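Vanity Counter, Chevron Walls
Gallery
Posted Feb 9, 2019
Text: Bartosz Stępień

This page covers the small vanity counter we finished for Tomoyo Sasaki. She wanted a plain white top, patterned walls on three sides, and enough room to lay out lipsticks and compare them. Storage was to stay on the counter itself. She had drawers in her last place and stopped using them after a few months, so we left them out of the drawing.

Walls

The covering is a chevron print in dark and light gray, Cieślak pattern 1338. Tomoyo picked it from the sample book in June. We had suggested a flat gray and she brought the sample back with a note on it, and after that there was no discussion. The same print goes on the back wall and both side walls. The side walls open outward a little so that elbows have room at the front.

A zigzag like this has to be lined up before anything is glued. Start in the middle of the back wall and work out to the corners. Small errors in the match can be hidden at the corners, where metal trim covers the joint. We used a straight silver-colored aluminum profile there and cut it last, after the covering had set overnight.

From some angles the print looks much finer near the corners than it does up close. People visiting have asked if we used two sizes. It is one size all the way through.

Top

The top is white and smooth, with no pattern and no edge molding at the back. Lipstick marks show on it right away, and Tomoyo prefers that to finding them on a sleeve later. She wipes it with a damp cloth and a drop of dish soap. Powder and crumbs of dried product collect toward the back, so that part gets a dry brush first.

Light is from a Vondon lamp at 3000 K. We tried a cooler one and the reds looked wrong under it. The lamp is on its own switch by the door.

Stand and organizer

The stand is a mug tree. It came from the kitchen section at Plomex and was sold for cups, but the hooks are well suited to necklaces and anything else with a loop. The base is round and mirrored and needs wiping more often than the rest of it. It goes at the back left, where it is less likely to be knocked over by a right-handed person.

The organizer is clear acrylic with square compartments. Lipsticks stand in it with the label end up. A clear one was chosen so the colors of the tubes can be seen from the side — the white and pink ones get lost in a white organizer. It moves around the counter depending on what is being sorted.

Cups and bowls are whatever is at hand. Tomoyo uses one for brushes and another for caps that have come off.

Pictures
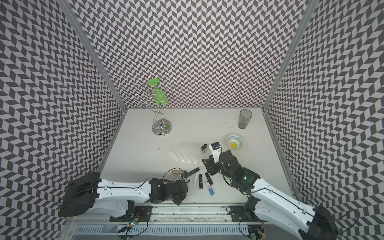 Chrome stand at the back left. The gray cup and the little flowered bowl are at the back right, and the clear tray is in the middle. 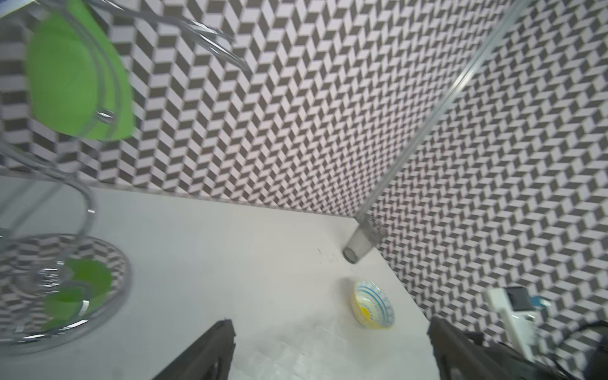 Corner trim and wall print, with part of the chrome stand at the left. 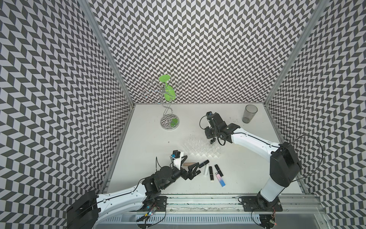
Lipsticks and a gloss out on the counter next to the acrylic organizer, two black caps beside it.

Sorting takes Tomoyo less time than it did. She goes by finish first, then by color, and puts anything that smells off straight into the trash. Glosses are kept separate, lying down, as the tubes are wider than the compartments. Loose caps are matched up at the end. If a cap fits nothing it stays in the bowl until the next time.

A few notes for anyone planning a counter of this kind:

Order extra wall covering. We used over 11 yards, more than the flat measurements suggested, and most of the waste came from matching the zigzag on the two side walls.

Have the metal trim in hand before fixing the covering. The first profile we were sent was narrower than the one on the order, and the edges of the print would have shown next to it.

Leave the top clear toward the front. The things that stay out permanently are at the back, and the working area is everything ahead of them.

Acrylic scratches. Wash the organizer by hand with a soft cloth and let it drain on a towel. Paper towels leave fine lines on the clear walls, and the inside corners are easiest to reach with a cotton swab.

The next counter on our list is for a sewing room, and it will have the same trim with a different wall covering from Plellilix, a plain one. Samples of both coverings can be seen at the workshop. The Cieślak book is large and heavy, so we don't send it out, but we can mail single swatches on request. Please include the pattern number and the height of your wall.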